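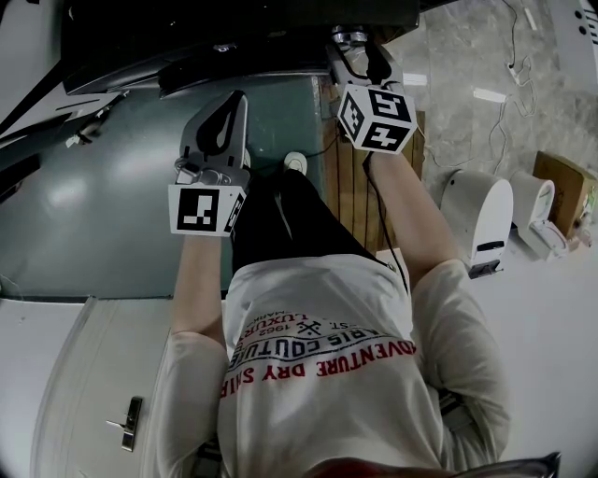

Section 4. Setting Up the Fevidel Hand-Held Pair

By now you have unpacked the kit, charged what needs charging, and thrown away the little bag of silica gel that everyone insists on keeping. This section takes you from two grippers in a case to a first usable recording. Allow 40 minutes if you read the notes, and an afternoon if you don't.

Before you start

You will need both grippers (left and right), the head camera and strap, two cables, the Arnero recorder, and a table you can stand or sit at comfortably. Section 3 covers charging the recorder. If you skipped it, the recorder will let you know by switching off during step 9.

4.1 Fitting the grippers

1. Find the L and R stamped inside each handle. The two units look alike and are not interchangeable, a design choice we have heard about from many of you.

2. Push long sleeves up past the forearm. A cuff that slides down over a marker block will spoil a recording faster than anything else in this manual.

3. Hold the left gripper with the marker block near your wrist and the fingers pointing away from you. Squeeze and release the trigger a few times. The jaws should open fully on their own.

4. Do the same with the right gripper.

5. Run each cable back along the forearm and leave some slack at the elbow. Reach across your body, then straight out. If the cable tugs, give it more slack.

CAUTION: Do not carry a gripper by its marker block. The block is there to be looked at by a camera. It makes a poor handle, and replacements ship from Montoya only once a month.

4.2 Fitting the head camera

6. Put on the strap and tighten it until the camera stays still when you nod. If your ears turn pink, back off one notch.

7. Connect the camera to the port marked HEAD on the recorder. The port beside it accepts the same plug and does nothing useful with it.

8. Hold both grippers over the table at working height and check the preview. Both marker blocks should be visible, with at least one printed face of each clearly readable. Tilt the camera, not your neck. You will be keeping this pose for a while.

NOTE: Shiny tabletops work, within reason. If a bright reflection lands right behind a marker, the tracking light will blink amber. Shift the lamp, or lay down a plain matte cloth. A checked tablecloth is a bad idea, as the software takes a keen interest in squares.

4.3 First recording

9. Press and hold the record button for 2 seconds. The recorder beeps once.

10. Keep both grippers still until the tracking light turns green.

11. Pick up a small object with one gripper, pass it to the other, and put it down. Move at the speed you would use if someone were paying you by the hour.

12. Press the button again to stop. The recorder beeps twice and saves the file under Sessions.

Each recording can run for up to 6 minutes. The recorder holds 400 of them, after which it refuses to start another and says so with a long, disappointed tone.

CAUTION: Keep loose cables out of the area where you walk. With the camera on, you will be watching your hands and very little else.

4.4 If the light stays amber

Wipe the marker faces with a dry cloth. Check that your hands are not crossed, then restart the recorder. If none of this helps, run Calibrate from the Prarnuvden menu and follow the prompts — all of them, including the dull one with the slow circles. Venkatesh Varghese on our support desk can read your calibration log and will know if you skipped it.

Cleaning and storage are covered in Section 5.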